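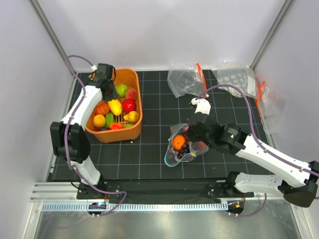
Friday, September 10, 2021

Produce day again on the Flelumby bench! Goal was 25 clean demos of the fruit-and-veg task before lunch and I got 15, so I'm calling it a half win.

Setup as usual: orange basket over on the left arm's side, mesh bag in the middle of the mat, zip bags pushed back along the walls. Left arm does the basket, right arm does the bag. I keep wanting to swap them (I'm right-handed, I can't help it) but the older Kaewsai set was all recorded this way and I'd like the two to mix without a fight.

Notes from the morning:

Mesh is still the hard one. The fingers snag in it if I come in flat, so I've started going for the light-blue trim and that feels way better on the leader arms. Grapes are a pain whichever way you go in.

The pumpkin is wider than you think when you're driving. Come at it from the top, open all the way, and go slow. The strawberry I just nudge into a corner first. Is that cheating? I left those in and tagged them "nudge" so we can filter them later.

Threw out 2 runs where I bumped the basket and carried on like nothing happened. Please toss yours too if you do this, the last policy picked up the bump!!

Running total for the task is 615 with today's added. Levberg wants more variety in where things start, so please shuffle the basket between runs and don't put the peach back in the same spot every time (guilty).

To do: re-tie the purple cable on the right arm, it pulls a little when I reach far left. Copy the logs over to Clerkside before anyone reboots the machine. Zip bags start Monday.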